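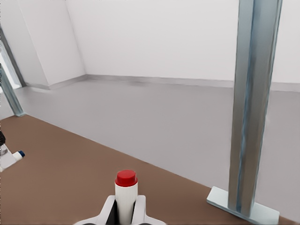 Candela Cantero reckoned the sim was the bit worth paying for and the arms were secondary. Told me so before I'd got my visitor sticker on. Hmm. Went in to the Zakura open day thinking the reverse.

Quick notes, typing on the train. 13/12/2019, Ralura's place, upstairs demo room.

Zakura is a two-arm bench kit plus a simulator licence. You build the job in software first - table, posts, grippers, parts - then send the same program to the real bench. Demo job was capped bottles, a red cap for one arm and a dark blue one for the other. White grippers, brown table, plain room behind. Not pretty but readable, and I could follow it from the back row.

Emiliano Mansilla drove. Changed the grip height on the bottle, re-ran, changed it again. Menus are a bit of a maze. He lost the cell layout twice and had to go hunting thru the tabs.

Pricing: 89 a month per seat for the sim alone, hardware quoted seperately. Minimum 4 seats, which rules out our workshop unless we share with Cuesta. Asked about a single-seat trial. Remedios Segura will email.

Didn't like: no metric/imperial toggle, manual is 317 pages and has no index. Liked: colour picking for parts, decent labour estimates, free updates in the first year.

Coffee good. Parking terrible. Vindarano stand next door was packing up by the time I got there, will try them in the new year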